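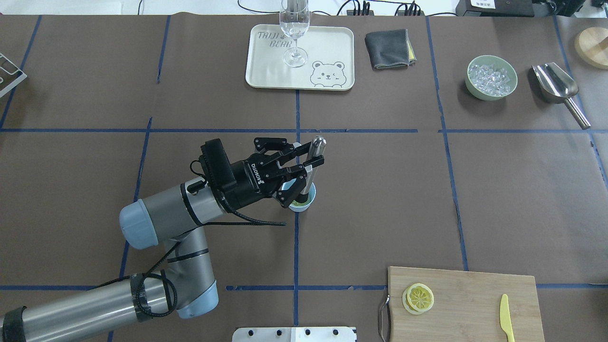 Muddling lime in a small cup

Posted by Archana Rastogi, 24 Oct 2026

Hello all. I want to make a cold lime drink for my guests. I have one muddler and only small cups, and each time I press the lime the drink becomes bitter. Do I press too hard? Also I am not sure which end of the muddler goes in the cup.

Print this page | E-mail this page

Evander Gillies

Dear Archana, press softly, 3 times, and turn the muddler a little each time. If the white part of the peel is broken, the bitter taste comes. On a steel one like mine, I put the rounded end on the fruit and hold the rubber end in my hand.
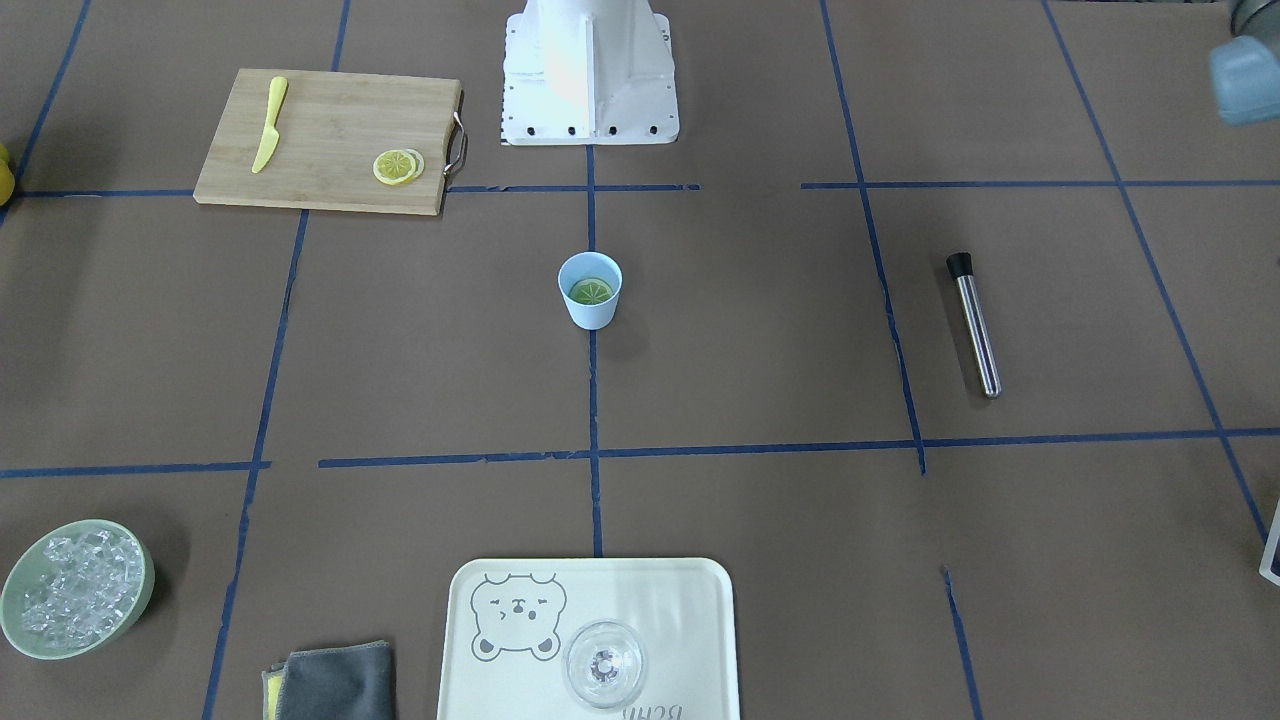 Cup with lime, muddler, lemon slices on the board

Cut the slices before, and keep the ice in its own bowl until you have finished pressing. I also keep a folded cloth near, for the hands.

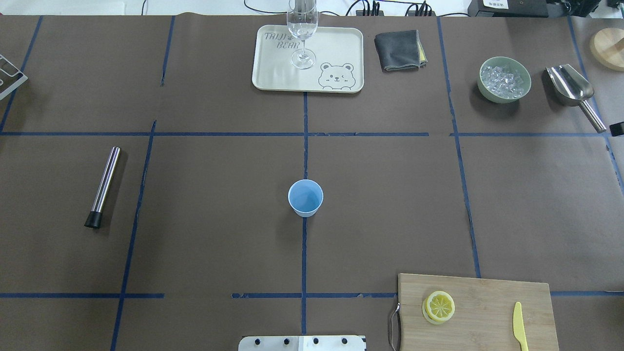 Skoltora

Use less lime. I buy the bottled juice and it is fine.

We use cookies to remember your settings. Accept | Read more

Contact | © Skutance Community Help | Back to top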